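Midbridge Community Forum
Posted in: Home Computing > Old PCs and Upgrades

Is it worth keeping a twelve-year-old desktop?
Started by Mounir Ezzat, Wednesday, July 12, 2023

Mounir Ezzat wrote:
I've got an old Dundon tower that my parents used until January. It does email and the parish accounts and not much else. The disk is full of photos, 2,756 of them in one folder. The shop in town says scrap it. I'd sooner spend a little and pass it to my nephew for homework. Has anyone done the same?

wojcik_fan wrote:
Scrap it. By the time you've bought a drive and memory you're halfway to a used office machine that's five years newer. The electricity counts too if it's on all day.

halfpint wrote:
Don't agree. A homework machine needs a browser and a word processor. I put a solid state drive in mine and it starts up in under a minute. Before that I could make tea.

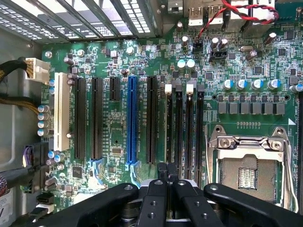
What should be replaced first in an old desktop that has become slow?

The hard disk, in nearly every case. Swap it for a solid state drive before spending anything on memory, and copy the photos off before you touch it.

wojcik_fan wrote:
Fine, but that doesn't help with security updates. If it's still on the old Windows it shouldn't be online at all.

halfpint wrote:
Then put Linux on it. My mother-in-law has used it for two winters and only rang me about the printer.

Pavura wrote:
Check the power supply as well. I lost one at nine years and it took the board with it. I wouldn't trust an original one that old with a child's coursework.

Mounir Ezzat wrote:
Thanks all. Photos are copying now. I'll try a drive first and set a limit of up to 5 hours on the whole job. If it's still slow it goes to the tip.

Recent topics
Quiet fans for a bedroom PC
Printer won't wake up after sleep
Selling a Wojcik monitor, what's fair?
Moving old email to a new machine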